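3.2 Supper clubs and the all-you-can-eat table

The buffet restaurants of the Clostotham lake district are a joy to study, partly because so few of them ever wrote anything down. Menus were chalked up in the morning and wiped off at night. What has lasted is the order books, and the Namau Historical Room holds a wonderful run of them: 3284 pages from 24 restaurants, most of them family places on the county road between Clostotham and the Sterkard ferry landing. We read every page, and we would gladly do it again.

Our first surprise was how little of the money went to fish. Visitors remember these places for fried perch and hush puppies, and the billboards sold them that way, but the owners spent more on cabbage, potatoes, flour and shortening in nearly every month we could total. Perch was bought in small lots, often twice in one day when a bus was expected. The second delivery is usually marked "4 p.m." in a different hand, and we came to look forward to it.

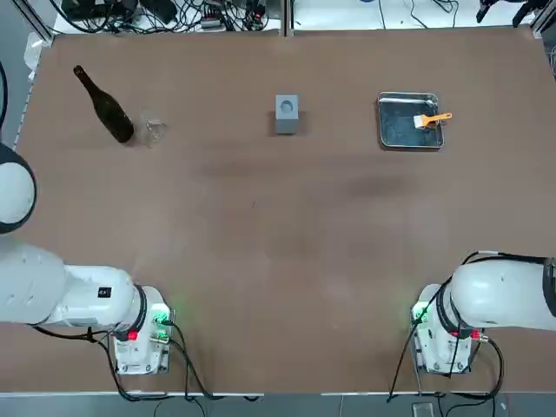 Figure 4. Tabletop with bottle, cup and tray.

Why did the buffets put the cold dishes first in the line? The owners wanted plates to be partly full before guests reached the fryer, and slaw, beans and pickled beets were cheap to refill. Several order books carry notes to the kitchen on this very point, including one from the Esfahani Grill that reads simply "slaw up front, big spoons."

The big spoons deserve a paragraph of their own! At the Esfahani Grill the serving spoons for slaw and beans were replaced with larger ones in August, at the height of the season, and cabbage orders climbed right after. Perch orders stayed flat through the same weeks even though the dining room was as busy as it had been in July. We can't prove that the spoons did it (the weather was hot, and people eat slaw when it's hot), but two other restaurants on the same road bought large spoons from the same supplier the following spring, so word must have gotten out.

Bread tells a similar story. Rolls were set on the tables before guests had paid, and at the larger places a server came by with more as soon as the basket was low. One order book allows 200 rolls for a weekend noon meal and then, in pencil, doubles it.

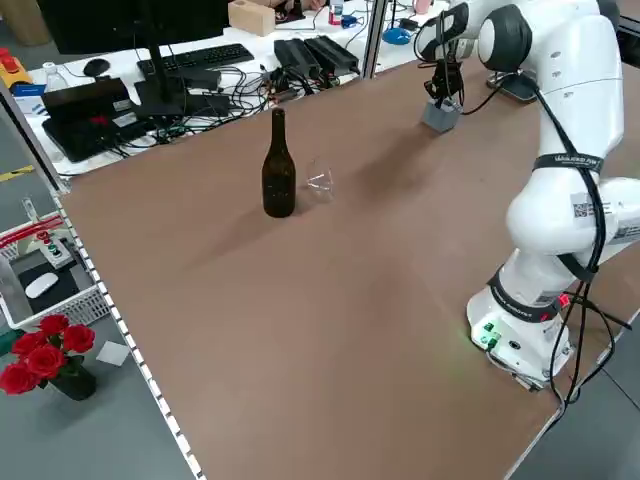
The dessert table worked the other way around. Cobbler was the one dish the owners seem to have been proud of past all good sense, and they spent on it freely. Peaches came up from Namau by truck, and the books show cooks turning down canned fruit even in lean years. At the Sterkard Landing House the yearly fruit bill reached some 4000 dollars, more than the same house paid for beef. There's no business case for that that we can find. Guests drove a long way for the cobbler, though, and former diners who filled out our mail survey wrote about it at far greater length than they wrote about the fish.

We also want to say a word about the pans. Nearly every restaurant in the set used shallow ones on the hot side and deep ones on the cold side, and the shallow pans had to be refilled all through the meal. This made more work for the kitchen, but the fish came out crisp and the line always looked fresh. Repair bills for the steam tables turn up in all the books, sometimes three in a single season, and we take them up in Section 3.3 along with the cost of ice.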